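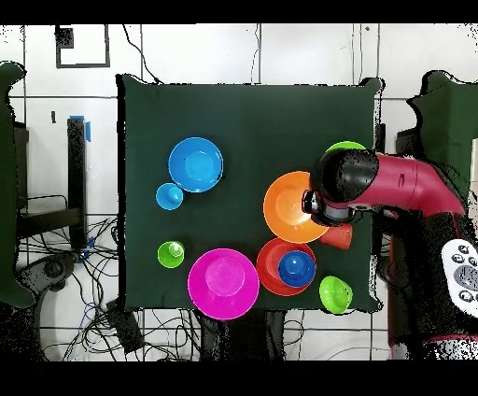
## The Tosell portable record player, reviewed by someone who swore she wouldn't buy one

I have been rude about suitcase record players in public. I was rude about them on this blog, at length, in a post that Ghassan Yammine has kindly sent back to me twice since he heard I'd bought one. So let's get that out of the way. I own a suitcase record player. It has a handle and little brass-coloured corners and I have carried it on a bus.

My proper turntable is in Fulcombe, being mended by a man who answers the phone once a fortnight, and I had thirteen new albums to get through for the autumn round-up. Streaming would have done. But half of them had come on vinyl, and there is a limit to how long you can look at a sleeve while the music comes out of a phone.

### What it does well

Setting it up took less time than finding the scissors. You lift the lid, take a bit of tape off the arm, plug it in and put a record on. The belt is already fitted. The instructions run to one sheet and most of that is warnings about damp.

It's also much steadier than I expected. I put on the Mireille Moussa record first, the one with all the long held piano chords, as piano is where cheap players usually come over seasick. There was a faint wobble near the end of side one, and I only caught it by sitting very still with my head tilted like a spaniel. Anouk Willems's new one is mostly drums and shouting and sounded terrific.

The built-in speakers are small and sound it. Voices are clear, guitars are fine, and bass is something you remember from other occasions. Plug it into anything decent through the sockets at the back and it grows up a good deal. I used my old Wotar speakers, which are ugly and have never let me down, and for a whole evening I forgot to be snobbish.

### What it does less well

The lid. It won't close with a 12-inch record on the platter, so you can't leave one playing with the dust kept off, and it won't stay fully open unless you push it back past the point where the hinge starts to complain. I've gone with propping it against the wall.

The volume knob has two useful settings. Below the first you hear nothing, above the second you hear the neighbours, and the stretch in between is covered in a quarter turn. Late at night I ended up adjusting it with one fingernail.

The automatic stop is optimistic. On most records it behaves. On the Stamatopoulos live album it cut out during the last encore, just as the crowd was getting going, and did the same again when I tried it with a different copy. There's a switch underneath that turns it off. I'd turn it off.
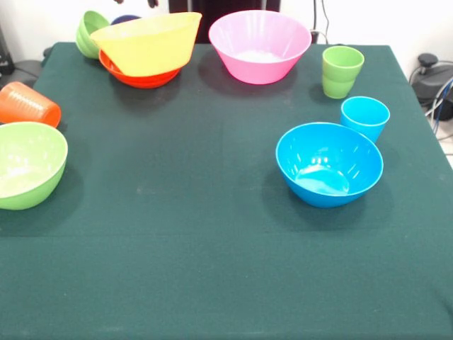
*Bowls and cups on the green cloth.*

### Will it ruin my records?

This is what everybody asks. The arm is heavier than I'd like and you can't adjust it. I wouldn't play anything precious on it, and my signed Imad Nasrallah stayed in its sleeve. After six weeks of daily use the records I've played most sound the same as they did on day one, to my ears, which have stood too near a lot of amplifiers. Change the needle when you're told to. The replacement clips on and needs no tools.

### Should you buy one?

If you have a good turntable already, no, unless it's in Fulcombe. If you're after something for a bedroom or a kitchen, or you've been given three records and have nothing to play them on, I'd have it over anything else I've tried with a handle.

I've taken a star off for the lid and half for the knob. Ghassan may have the old post framed if he likes. The turntable is promised for September.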